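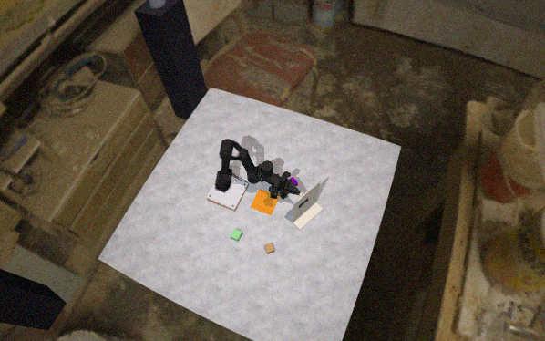 Warum ein Haus eine Dämmung braucht

Kinderseite > Wohnen > Haus und Heizung

November – von Tuva Sundqvist

Im Winter wandert Wärme aus dem Zimmer nach draußen. Sie geht durch Wände, Fenster und vor allem durch das Dach. Dämmung bremst sie. In dem Material steckt viel Luft, und Luft leitet Wärme schlecht – wie bei einer dicken Jacke.

In Sodstead wurde ein altes Haus gedämmt. Es ist 67 Jahre alt. Die Arbeit am Dach dauerte rund fünf Tage. Manche Familien bekommen dafür Geld von der Stadt.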